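Pfeiffer — Assistente administrativo(a) para o escritório de Rullach

A Pfeiffer distribui papel e material de escritório a escolas e bibliotecas da região. Procuramos uma pessoa para o atendimento a clientes e o tratamento de encomendas, com entrada em setembro.

Funções: receber pedidos por telefone e correio eletrónico, emitir guias e faturas, acompanhar reclamações e manter atualizado o catálogo, que tem hoje 2000 referências.

Pedimos 12.º ano completo, domínio de folhas de cálculo e boa expressão escrita em português. Experiência com o programa de faturação Zumska é valorizada, mas damos formação a quem não o conhece.
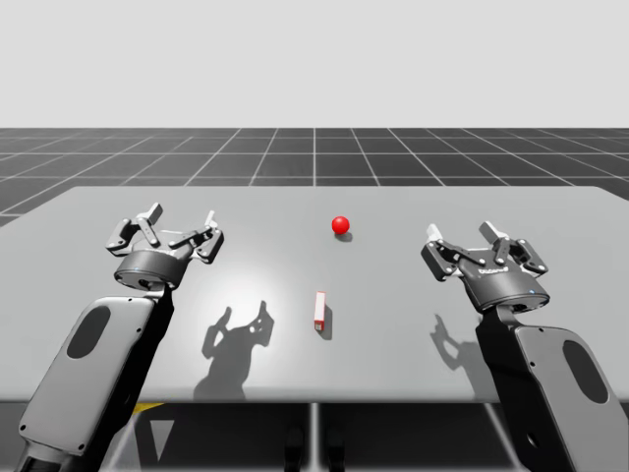

Uma esfera vermelha e um pequeno bloco sobre a mesa cinzenta, nas duas imagens.
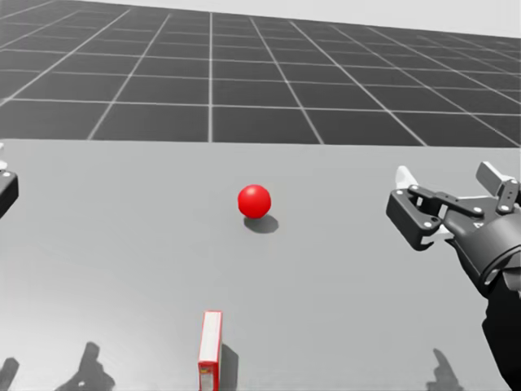
O horário é de 36 horas semanais, com entrada às 9h00. Oferecemos contrato sem termo após o período experimental, subsídio de refeição e passe mensal pago a 100%. Uma vez por mês há deslocação ao armazém de Darositz — em viatura da empresa, pelo que a carta de condução é obrigatória.

As candidaturas, com currículo e uma carta curta, devem ser entregues até 20 de julho na receção ou enviadas por correio para o escritório de Rullach. Só respondemos às candidaturas selecionadas para entrevista.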